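Print this page | E-mail this page
Shares: 52 | Comments: 4

Machines and Small Chores: Can a Two-Finger Gripper Put the Cords Away?
Student Project Report, Household Automation Option
Submitted by Kylie Tipoki

1. Purpose of the project

This report considers whether machines are ready to take over minor household and shop-floor chores. The project was limited to electrical cords and power strips, which must be moved, straightened, plugged in and put away in nearly every home and workplace. Such work receives little attention in product brochures, where floor cleaning and the carrying of boxes are more common subjects.

The question was divided into two parts. The first was whether two plain fingers are sufficient for the work when a person guides them. The second was whether a machine could learn to do the same work without that guidance.

2. Method

The task was carried out with a pair of hand-held grippers, one in each of the operator's hands. The operator was asked to keep bare fingers away from the strip and the cord at all times. A trial began with the strip lying on a white surface and ended when the plug had been brought beside the strip, or when the operator gave up. Operators were permitted to change their approach during a trial – many did so more than once.

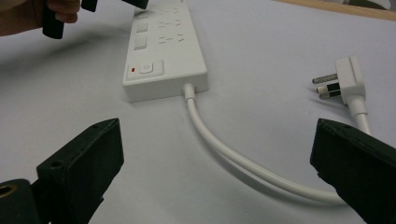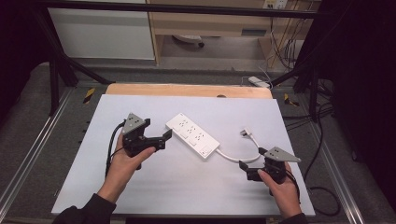
The power strip with its cord and plug, and the grippers used to handle them.

3. Results

The project log holds 400 trials. Moving the strip itself caused little difficulty. It is rigid, it has straight sides, and it stays where it is put.

The cord was a different matter. When one end was lifted, the rest shifted in ways the operators did not always expect, and a curve that had been straightened often returned after release. The plug also had to be turned before it could be held well. Operators tended to take hold of the cord a short distance behind the plug, which then swung to one side.

Most successful trials used both grippers for different purposes. One held the strip still while the other worked along the cord. Operators with no previous practice took to this method early, although the written instructions did not mention it.

4. Comparison with automatic systems

Two systems were reviewed on paper. The Jarnex arm, used in packing work at the Grunddale shop, repeats fixed movements on parts that arrive in a known position. Its staff reported that loose cords are still bundled by hand before the parts reach it. The Neditz home unit is intended for varied objects, but its manual advises owners to clear cords from the work area.

Neither system was tested directly, and the comparison should be read with that limit in mind.

5. Findings

The trials suggest that the shape of the gripper is a smaller obstacle than was assumed in the project proposal. A person can do a fair part of the work with two fingers on each side. What the person adds is judgment about where the cord will go next, and the reviewed systems offer no clear substitute for it. Machines may therefore be regarded as ready for the rigid portion of this chore and unready for the remainder.

Further work should include darker cords, a crowded shelf and a wall outlet. Inserting the plug was left out of the present project and would require a separate safety review.

Related items
Folding Towels by Machine: A Second-Year Report
Bouzid Workshop Notes: Sorting Mixed Fasteners
Door Handles and Why They Remain Difficult
Project Report Guidelines, Revised July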